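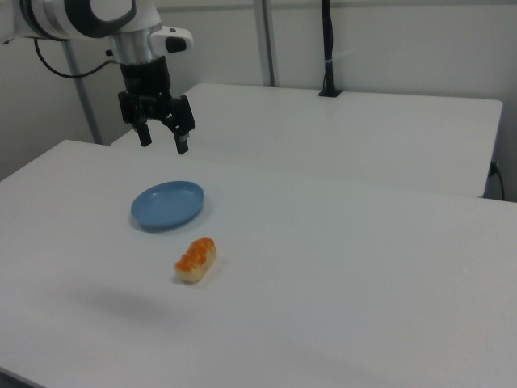

By M. Achterberg

Keeping Bread Fresh Through a Humid Summer

A loaf has two ways of going wrong. It dries out, or it grows mold. In winter the first is the problem in our kitchen, and from August on it is the second.

Leave a crusty loaf cut side down on a board for the first day. The crust stays crisp and the cut face doesn't dry. After that, move it to a paper bag inside the bread box. Soft sandwich bread can stay in its plastic bag, but squeeze the air out and keep it away from the dishwasher and the top of the fridge, where it gets warm.

Don't refrigerate bread you plan to eat as is. It goes stale faster there than on the counter. If you only want toast, the fridge is fine.

Freezing works best. Let the loaf cool all the way, slice it, and freeze it the same day. I put a sheet of wax paper between every 3 slices so I can pull off what I need with a butter knife. Press the bag flat before closing. Slices go straight in the toaster.

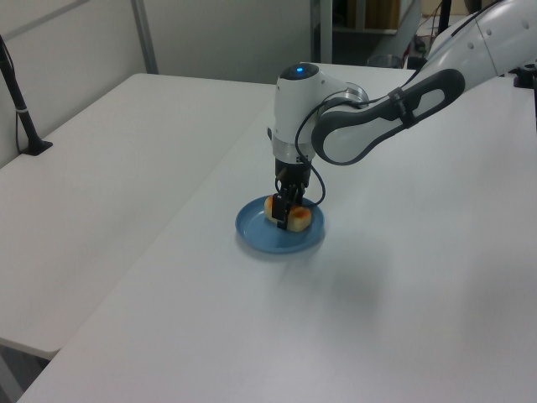 Rolls and small buns can be frozen whole. To bring them back, thaw them on the counter, wet your hands, rub the crust lightly, and bake at 350 degrees until the outside is crisp. They should be eaten that day.

Clean the bread box every couple of weeks. Shake out the crumbs, wipe the inside with white vinegar, and leave the lid open until it is dry. If a loaf has mold on it, throw out the whole loaf and wipe the box before putting in another one.

Stale ends go in a bag in the freezer door. When the bag is full, dry them in a low oven and run them through the food processor. The crumbs keep in a jar for a month or so. Mine go mostly into meatloaf and on top of macaroni.

Updated 7/11/25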